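3.2 Storage of rackets between sessions

The second part of the study dealt with how players keep their rackets when they are not playing. Earlier work on the care of rubber sheets, as far as we could find, speaks mostly of cleaning and of glue, and says little about the cover in which the racket lies for the greater part of its life. Matsuda and Iwasaki began to collect notes on this question at a town club, where 17 members agreed to keep a short diary over one season. The diaries started in October and were closed on Apr 12, 2021.

Each member wrote down where the racket was put after play, in which kind of cover, and whether the rubber was wiped before. We did not give any advice during this period, as we wished to learn the usual habits. Three kinds of storage were found. Most members used a case with a zip, either cut to the shape of the racket or with straight sides. A smaller group used a soft bag without any stiff part, and 3 members placed the racket directly in a sports bag together with shoes and towel.

Among the zipped cases, we made a further division between closed cases, in which the racket is hidden on both sides, and window cases, in which a clear plastic sheet is sewn into one side. The window type is often sold to beginners together with a racket, and Figure 4 gives an instance of it, with a red rubber behind the plastic and a dark zip running along the curve.

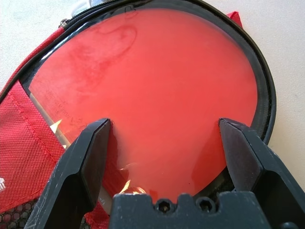

Figure 4. Window case in red woven fabric with a racket inside. The clear plastic lies close against the rubber. A darker patch is seen on the red surface at upper left.

Members who owned a window case gave mainly practical reasons for their choice. They could see at once which racket was inside, and at a club where many cases hang on the same hooks this saved some opening and closing. Two of them also told us that they liked to look at the rubber before leaving home. On the other hand, several members complained that the plastic becomes tight when the racket has thick sponge, and that it then touches the rubber over a large area. One member had put a sheet of paper between the two for this reason, and she continued to do so until the end of the diary period.

We must be careful with the question of marks. Dark patches on a rubber may have several causes, for instance sweat, oil from the fingers, remains of cleaner, or simple wear at the place where the ball is most often hit. From the diaries alone it is not possible to separate these causes, and a patch which is noticed through a window may have been present before the racket was put away. For this reason we recorded the patches only by their place and size, and we did not connect them with the kind of case in the present section.

The answers about wiping were less regular than we expected. Some members wiped the rubber after each session during the first weeks and then stopped. Others did it only when the surface felt dusty to the hand. Iwasaki repeated the diary questions by telephone with four members whose notes were incomplete, and their spoken answers agreed with the written ones except in one case, where the date of a new rubber had been written wrongly. The corrected date is used in Section 3.3, where the age of the rubber is compared with the kind of storage.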